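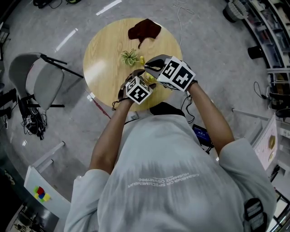
Ingvild Lundgren schreibt, sie habe ihre ersten Vorführungen alle wegwerfen müssen, weil sie beim Greifen jedes Mal anders angesetzt habe, mal von oben, mal von der Seite. Seitdem legt sie vorher fest, wie gegriffen wird, und bleibt einen ganzen Durchgang lang dabei.

Damit ist der wichtigste Tipp schon genannt. Wer einem Roboter eine Handbewegung vormacht, ob mit Handschuhen und Markerwürfeln oder per Fernsteuerung, sollte die Aufgabe vorher ein paarmal ohne Aufnahme üben.

Vor dem Start

Tisch freiräumen, nur liegen lassen, was zur Aufgabe gehört oder absichtlich als Hintergrund dient. Tücher dürfen ruhig zerknüllt sein, sollten aber zwischen den Durchgängen neu hingeworfen werden, sonst lernt der Arm immer dieselbe Falte.

Glänzende Tischplatten spiegeln. Lampe drehen, Vorhang zuziehen oder den Tisch ein Stück verrücken. Ein Lichtfleck auf der Platte stört oft weniger als einer auf dem Marker selbst.

Kabel an den Unterarmen entlangführen und am Oberarm mit Klettband fixieren. Etwas Schlaufe am Ellbogen lassen. Vor dem ersten Durchgang beide Arme ganz ausstrecken und prüfen, ob nichts zieht.

Markerwürfel sauber halten. Fingerabdrücke mit einem trockenen Mikrofasertuch abwischen, kein Glasreiniger, der löst bei manchen Drucken die Farbe an. Bei uns war nach 797 Durchgängen eine Kante so abgegriffen, dass wir die Fläche neu bekleben mussten.

Beim Vormachen

Langsamer arbeiten als gewohnt, aber ohne Pausen mitten in der Bewegung. Vor dem Zugreifen kurz über dem Gegenstand stehen bleiben ist in Ordnung, wenn man es immer macht.

Die Hände nicht übereinander führen. Sobald ein Würfel den anderen verdeckt, springt die Spur. Wer mit rechts greift, lässt die linke Hand weiter unten am Tisch.

Fehlgriffe nicht löschen, sondern in einen eigenen Ordner legen. Wir nennen ihn Kudik, nach dem alten Testprogramm, und haben ihn später zum Nachschulen gebraucht.

Mit Fernsteuerung

Den Hebel nur so weit bewegen, wie der Arm folgen kann. Beim Usetti haben wir die Geschwindigkeit halbiert und kamen trotzdem schneller durch, der Ausschuss ging zurück. Griffkraft am Schwamm einstellen, danach erst an Obst oder Geschirr.

Wie viele Durchgänge?

Für das Aufheben eines kleinen Gegenstands haben uns 975 gereicht. Beim Zusammenlegen von Tüchern waren es 2000, und die Ecken sitzen immer noch nicht. Nach jeder halben Stunde Handschuhe ausziehen und Hände ausschütteln.

Dateien am selben Abend benennen und sichern.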